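Drinks Shelf Project – Final Report

Group 3: Latrice Szabo, Melur Gunawan, Eyerusalem Assefa
Submitted 21 June 2025

1. What we wanted to do

Everyone in our building buys cans and then nobody can find the one they want. They end up in the fridge door, under the table, in a bag on a hook. Our project was to plan and test a small raised shelf for cans. Cheap, stands on a table, easy to restock. Working title Suline, mostly so we had something to write on the folder.

Main question: how should mixed cans be arranged so a person can see what is there and take one without knocking the next one over?

2. Background

Short section, we ran out of time for more reading. Shops face their labels forward and put like with like. At home people don't bother. Rochelle Tillman let us look at how she stocks the cooler at Mercado and that was more useful than the articles. Her rule – pull old stock forward, new stock behind, turn the label as you let go. She does it without looking.

3. Method

We asked 79 people to fill in a one page form. What do you drink, where do you keep it, what annoys you. Then 10 of them came and used a test shelf. Each person took out a can, put it back, then restocked a row. Melur timed, Latrice wrote notes, Eyerusalem reset the cans between turns.

Layouts tried:
A – sorted by brand, labels out
B – sorted by height, tall slim cans at one end
C – no order, whatever came first

4. Results

Layout A was quickest for finding a can. No surprise. Layout B was slower to find but people liked how it looked and fewer cans got bumped. C was slowest and also the one most people said they have at home.

Restocking went the other way. C was fastest, obviously, and A took the longest becuase people stopped to turn the labels. Three people gave up on the labels halfway and said so on the form.

The tall slim cans were a problem the whole way through. They tip easier than the regular ones and if one is in the middle of the row your knuckles catch it.

5. Discussion

Spacing matters more than order. We did not expect that. With the cans pushed tight together you have to pinch the top and lean the can over to get a grip on it, and then it drags on its neighbor. A finger width between cans fixed most of it. Costs you one can per row.
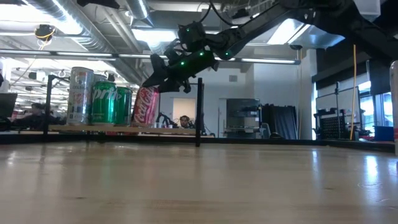 Second thing is the back row. A can standing behind another can might as well not be there. People took from the front until the front was empty and only then looked. A shallow shelf would solve this but holds less, so it depends how much you drink. Clyde Tillman suggested a slope so they slide forward – good idea, we didnt have time to build it.

Label direction: half a name is enough if the color is familiar. Red and green cans got found fast even turned partly away. Silver ones got mixed up a lot.

6. Limits

Small test group, mostly students. All full cans, no bottles. Timing was by phone so not very exact. Layout C was different each time, which makes the comparison a bit unfair.

7. If we carried on

Sloped version. A stop at the front edge. Test with older people and kids. Latrice wants to redo the form, question 4 was confusing and a lot of people skipped it.

Thanks to Rochelle and Clyde. Raw times and blank form are in the appendix.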